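자주 묻는 질문: 지자기 관측 교실

Clunorar 지구물리 학습관에서 운영하는 지자기 관측 교실에 대해 자주 들어오는 질문을 모았습니다. 내용은 10월 과정을 기준으로 합니다.

지자기는 왜 생기나요?
지구의 외핵은 액체 상태의 철과 니켈로 이루어져 있습니다. 이 유체가 대류하면서 전류가 흐르고, 그 전류가 자기장을 만듭니다. 지구 자전이 대류의 흐름을 나선 모양으로 정렬시키는 역할을 합니다. 이 과정을 다이나모 작용이라고 합니다.

지구 속에 큰 막대자석이 들어 있는 것은 아닌가요?
아닙니다. 철은 퀴리 온도인 섭씨 770도를 넘으면 강자성을 잃습니다. 지구 중심부의 온도는 이보다 훨씬 높습니다. 교과서의 막대자석 그림은 자기장의 모양을 설명하려고 쓰는 모형입니다.

나침반의 북쪽과 지도의 북쪽은 왜 다른가요?
자기장의 축과 자전축이 일치하지 않고, 지역에 따라 자기장의 방향도 조금씩 다릅니다. 두 방향의 차이를 편각이라고 합니다. 우리나라에서는 나침반 바늘이 진북보다 서쪽으로 치우칩니다. 편각은 해마다 조금씩 변하므로 오래된 지도의 값을 그대로 쓰면 안 됩니다.

수업에서는 무엇을 측정하나요?
첫 시간에는 나침반으로 편각을 재고, 둘째 시간부터 자력계로 자기장의 세기를 잽니다. 단위는 나노테슬라(nT)를 씁니다. 마지막 과제는 24시간 연속 기록입니다. 조용한 날의 일변화는 대개 수십 nT 정도이고, 강한 자기폭풍이 오면 변화 폭이 500 nT를 넘는 곳도 있습니다.

관측 장소는 어디인가요?
Turkdale 야외 관측장입니다. 도로와 송전선에서 떨어져 있고 건물에 철골을 쓰지 않았습니다. 학습관 정문에서 오전 9시에 함께 출발합니다.

준비물은 무엇인가요?
필기구, 물, 겉옷을 가져오시면 됩니다. 관측 기록지와 나침반은 현장에서 나누어 드립니다. 개인 짐은 가방 하나에 모아 주십시오.
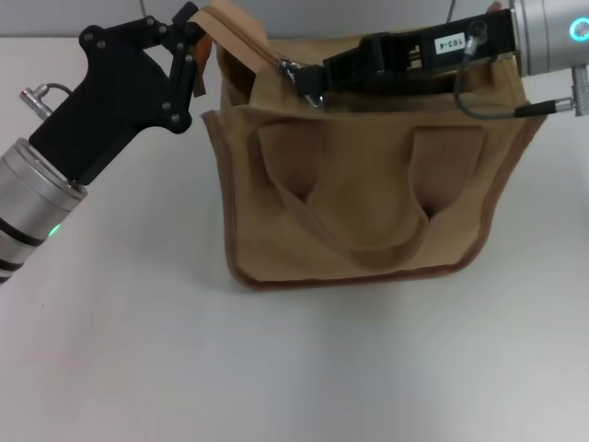

손잡이 두 개와 윗부분 지퍼가 달린 황갈색 캔버스 토트백

휴대전화를 가지고 들어가도 되나요?
측정 지점에서는 안 됩니다. 휴대전화의 스피커와 진동 장치에는 자석이 들어 있습니다. 열쇠, 허리띠 버클, 철제 안경테도 측정값에 영향을 줄 수 있습니다. 이런 물건은 대기실 사물함에 넣고 측정 지점으로 이동합니다. 지퍼도 재질에 따라 문제가 되므로 가방 역시 대기실에 둡니다.

자력계는 어떤 것을 쓰나요?
Jamora 3축 플럭스게이트 자력계를 씁니다. 북쪽, 동쪽, 연직 아래 방향의 성분을 따로 기록하며, 전체 세기는 세 성분의 제곱합에 제곱근을 취해 구합니다. 온도가 변하면 값이 서서히 움직이므로 센서를 켠 뒤 안정될 때까지 기다려야 합니다.

측정값이 갑자기 튀면 지워야 하나요?
지우지 말고 시각과 주변 상황을 비고란에 적으십시오. 차량이 지나갔거나 누군가 센서 가까이 갔을 수 있습니다. 다른 조의 기록에도 같은 시각에 변화가 있으면 실제 지자기 변화일 가능성이 있습니다. 판단은 자료 정리 시간에 합니다.

지자기가 곧 뒤집힌다는 말이 사실인가요?
과거에 여러 번 역전된 것은 암석의 잔류 자기로 확인됩니다. 다만 한 번의 역전에는 보통 1000년 이상이 걸리는 것으로 알려져 있고, 다음 역전이 언제일지는 예측할 수 없습니다.

지자기로 전기를 만들 수 있나요?
변하지 않는 자기장 안에 코일을 가만히 두면 전류가 생기지 않습니다. 코일을 돌리면 전압이 유도되지만, 이때 나오는 에너지는 코일을 돌리는 일에서 옵니다. 자기장 자체가 에너지를 계속 공급하는 것은 아닙니다. 이 내용은 셋째 시간에 실험으로 다룹니다.

물리를 배운 적이 없어도 되나요?
됩니다. 벡터의 덧셈만 알면 따라올 수 있고, 모르는 분은 교재 5쪽의 설명을 미리 읽어 오십시오. 교재는 Onyshchenko 자료실에서 받을 수 있습니다.

비가 오면 어떻게 하나요?
약한 비에는 그대로 진행합니다. 낙뢰 예보가 있으면 실내에서 기존 자료를 분석하는 수업으로 바꿉니다. 변경 여부는 당일 오전 7시에 문자로 알려 드립니다.

문의는 누구에게 하나요?
수업 내용은 Zoia Zinchenko 강사, 신청과 환불은 Tamara Yurchenko 담당자에게 문의하십시오. 문의 접수는 오후 5시까지입니다.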